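Can a robot make your tea yet? Not quite

Every February somebody promises me that the housework is about to be over. Last month it was Zulludik, whose newsletter claimed its kitchen arm would be "ready for ordinary homes" soon. I have read over 50 of these notices and I still do my own washing-up.

The chore everyone likes to show is the simplest one going: take a lump of something off a plate, put it in the pot, put the lid on. A bored child can do it.
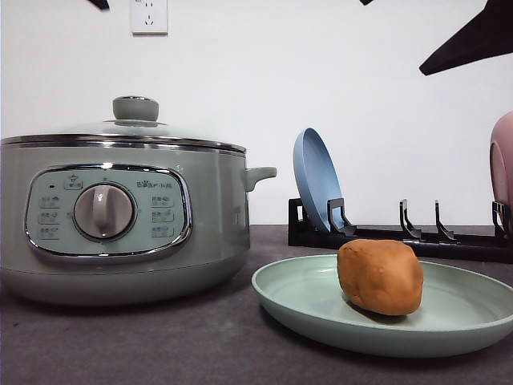
Sólveig Briem, who tests these arms for a living, told me that 90 good runs out of a hundred is thought a fine score. Fine for whom? If I dropped one potato in ten on the floor, I'd be asked to leave the kitchen. And that is with the pot and the plate in easy reach - no cat, no post on the worktop, no toddler pulling at the flex. 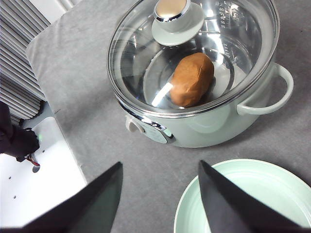

The brown lump in the pot, under the glass lid.

Then there is the price. Zovia wants 3000 pounds for its basic arm and another 2000 for what it calls setting up. Ronaldo Lacson wrote in to say that his sister's café would buy one tomorrow if it could peel. It can't peel. I asked.

I'll go on looking, and if a reader has one at home that earns its keep, do write in - but please tell me who wipes it down afterwards.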